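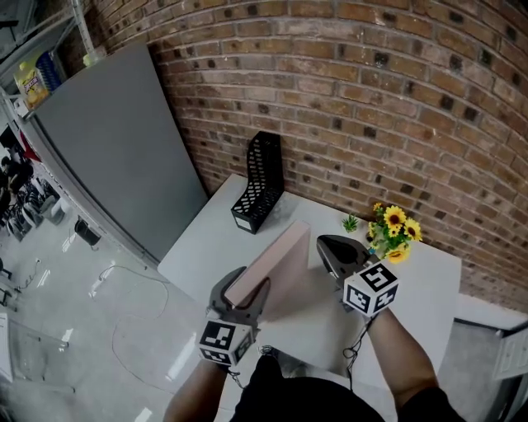

A white table, a black magazine file and some sunflowers against the brick.

Print this page | E-mail this to a friend

Keeping a Small Table Useful

by Golnar Khosravi

I have a weakness for tables pushed up near a wall, I admit it, and I've had one in every place I've lived. They fill up so fast! Mail, chargers, a box you mean to return in November and find again in spring — you know how it goes. What finally helped me was giving the back of the table to things that stand up and leaving the front for whatever I'm doing.

A magazine file is the best thing I know for this. The perforated plastic kind wipes clean with a damp cloth, and you can turn the open side whichever way your hand comes from. Mine holds 14 thin folders, and I stick a little label down low where it doesn't shout. Flat boxes can stand on edge too, if they're not too heavy.

Then something cheerful. Artificial sunflowers are lovely beside a green plant, and all they ask is a dusting (a hair dryer on cool, held 20 inches away, or a soft paintbrush for the leaves). Keep real plants away from your papers when you water — I lost a whole recipe collection that way.

If the table shares a wall with the refrigerator, leave that door plenty of room to swing. And do run any cord along the baseboard with clips, so you aren't stepping over it with your arms full.

Last of all, set a timer for 30 minutes and clear the front half before supper. The back half can wait until the weekend.

E-mail this page | Print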